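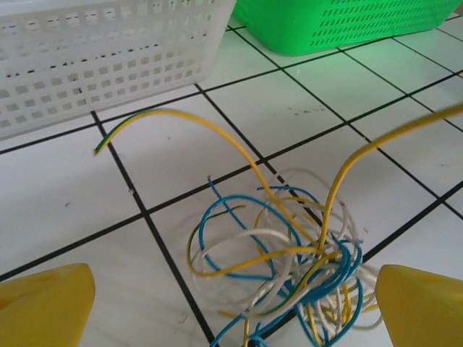

Why Do We Wash Our Clothes?

Clothes get dirty even on days when you don't spill anything. Your skin makes a little oil all the time. It also sheds tiny flakes, too small to see. When you run or play, you sweat, and the sweat soaks into the cloth. Dust sticks to all of it.

Fresh sweat doesn't smell very much. The smell comes later, when bacteria feed on it. Bacteria are living things so small that you need a microscope to see them. Most of the ones on your skin do you no harm, but they can make a T-shirt stink by Friday.

What does soap do?

Try rinsing butter off a spoon with cold water. The water rolls off and the butter stays put. Oil and water don't mix.

Soap is made of tiny parts called molecules. Each soap molecule has two different ends. One end likes water and the other end likes oil. The oil ends grab the grease, the water ends hold on to the water, and the grease is lifted off in very small drops. Then the rinse carries it away.

Most laundry powders and liquids today are detergents. They work in much the same way as soap, but they do a better job in hard water — water with a lot of minerals in it.

Why does the machine spin?

First the drum turns slowly, so the clothes rub and tumble and the dirt comes loose. At the end it spins fast. The drum wall pushes the clothes around in a circle, and the water escapes through the holes in the wall. Some machines spin 1,500 times in one minute.

Washing before machines

People used to wash clothes in rivers, or in tubs with a ridged board to rub them on. Heavy sheets were boiled in big pots and stirred with a stick. Wash day could take from early morning until dark.

Words to know

Bacteria: tiny living things, each made of a single cell.
Detergent: a cleaner that helps water lift off grease.
Molecule: two or more atoms joined together.

Something to try

Put a spoonful of cooking oil in a jar of water, close the lid and shake it. Watch the oil float back to the top. Now add a few drops of dish soap and shake again. How long does the oil take to rise this time?

Written by Haruna Fujimoto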